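Category: Calls / Paid studies / Repair and bench work

Bench technicians wanted for a study of robots in computer repair

Rornuver is looking for people who take desktop computers apart for a living, or used to. We want to know which parts of the job a robot arm can do today, which parts it can do slowly, and which should stay with a person for now.

We started in 2023 with simple shop chores such as sorting screws and wiping down shelves. The machines managed the sorting and were poor at the wiping. Repair is harder. Cables lie where the last person left them, latches need a firm push in one direction, and a gripper needs space that a fingertip doesn't.

Participants work beside the arm on older office desktops. You choose the next step, the arm tries it, and you record whether you would accept the result from a trainee. Typical steps are unplugging a cable, opening a memory clip and lifting out the coin-cell battery.

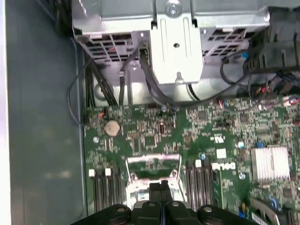 What we ask of you

- At least 2 years of paid repair or refurbishing work
- Comfortable standing at a bench for a half-day session
- Willing to say plainly when a result is bad
- No programming or robotics background needed

Pay and place

Each participant receives $400 for two half-day sessions at our Odurico workshop. Parking is free. Sessions run through August, starting at 9 a.m. or 1 p.m.

To apply, send a short note on your repair experience to Nidia Agudelo, study coordinator. Questions about the equipment go to Alun Harries.

Recent calls
Folding towels by machine: home testers needed
Part-time shelf stocker, night trials
Can a robot load your dishwasher? Interviews
Bench assistant, Orkora parts room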